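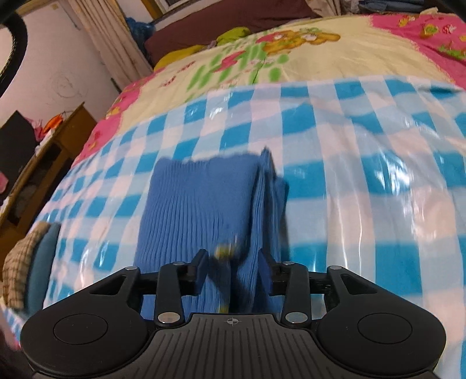

Figure 1. A hand-held gripper at a folded ribbed garment on a checked bed covering.

4.2 Equipment planning and budget

The budget for the garment-handling work was set before any robot arm was ordered. Two routes were compared: the purchase of a fixed arm for each site, and the purchase of hand-held grippers (Figure 1) for use in ordinary bedrooms, with a single arm kept at the laboratory for later tests. The second route was adopted. A fixed arm needs a mounting, a power supply and a trained operator at every site, and the homes taking part could not be expected to provide floor space for it.

Quotations were requested from Gidident and Voß. The Gidident price was lower per unit but excluded spare fingertips, which the pilot had shown to be the part most often replaced. Once spares were added, the difference between the offers came to 442 euros over the whole order, and the Voß offer was accepted on delivery time. The order covered 20 grippers and 40 pairs of fingertips. Five of the grippers were held back as replacements and do not appear in the site allocation.

Storage and data checking were costed separately under a service contract with Datard. This line was underestimated in the first draft of the plan, which assumed short recordings of single items on a bare table. Folded clothing on patterned bedding took longer to record and to check, and the contract was extended in December. The additional cost was met from the travel line.

Depreciation was calculated over the length of the project, in keeping with the rules of the host institution. The laboratory arm is shared with the Cellow project and only half of its cost is charged here. Purchasing was overseen by Helmut Wendt; the site allocation was prepared by Young-sook Yoo and is given in Appendix B.

4.3 Allocation to sites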